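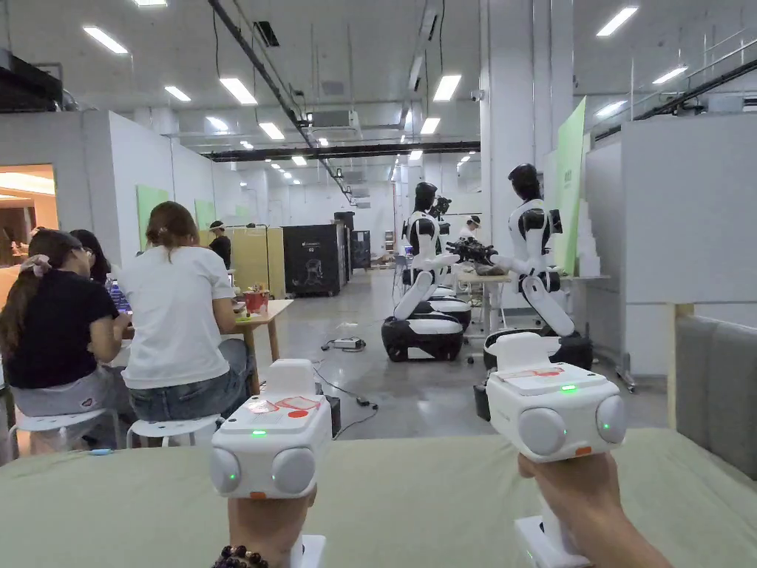
The woman who looks after the furnishing of the big shared room at Plirkivell has a way of patting a piece of furniture while she talks about it, and by the end of our morning in Fledosthorpe she had patted nearly everything she owns. We began with the green padding, which she'd spotted me admiring (I have a weakness for sage green, and my own kitchen is proof of it).

"I wanted it broad enough that you could put your whole day down on it," she told me. "Coat, bag, lunch, whatever you've got in your hands. I looked at a brown one for weeks, and my sister came along and said it was like a doctor's waiting room, so that was the end of the brown."

The covering came from Mulder, a family upholsterer two streets away, and cost £280, a figure she gave me in a lowered voice although we were quite alone by the kettle. The same people did the grey panel beside it, the one with the light wooden post, and she is still pleased with how that post sits against the cloth. It took 2 visits to get it right. On the first the grey was too blue, or she thought it was, and the upholsterer very patiently took it away again.

I asked about the stools. There are people who hold strong opinions on stools with no backs, and I'm afraid I am one of them.

"Oh, everyone moans about the stools!" she said, laughing. "Then they sit on them all afternoon. A white stool tucks in, you see. You can pull three up at one table, have your talk, and push them away again. With proper chairs we'd never get across the floor, and I do like a bit of open floor in the middle. I'm quite fierce about the middle."

She is less fierce about the tables. The light wooden ones have to put up with whatever lands on them, water bottles mostly, and she has given up on coasters after a brave attempt in July. A box of 100 went round the room and she has seen perhaps a handful of them again. Rings get rubbed down with a soft cloth and a little wax when she has an hour spare, usually early, with the radio going. Red pots and boxes she encourages, because people can find them again.

The pale yellow partitions were her own choice too, and she defended them warmly before I'd said a word against them. The back of the room gets the worst of the winter light, and she'd tried a white there first. "It went grey by three o'clock, and so did we. Yellow hangs on a bit longer. It's hardly yellow at all, really, more like the inside of a banana skin. My mother had a landing that colour."

Next on her list is somewhere to hang coats. She has a quote from Zakeo for a long rail with a shelf over it, 84 centimetres deep if they build it the way they'd like, and she thinks that's far too deep.

"You'd lose a scarf at the back of that until spring," she said, and went off to find her tape measure so that she could show me.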